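About Dillico

Dillico supplies winter feed and bedding to sheep and cattle farms. Idris Bevan and Seren Rosser started the business with 2 lorries and a rented barn, selling hay and barley straw.

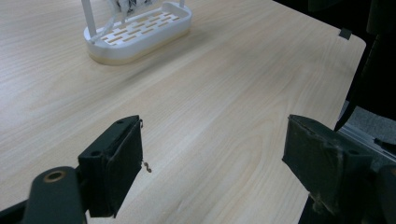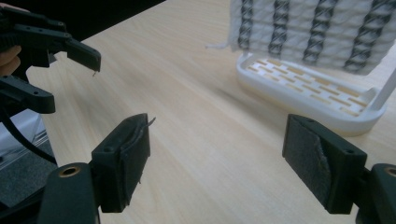 We now deliver to nearly 300 farms – most of them family holdings. Silage bales are sold from the yard only, and orders for spring straw close in March. Nerys Prosser takes bookings and Orla Coughlan looks after accounts. The smallest load we deliver is 6 bales.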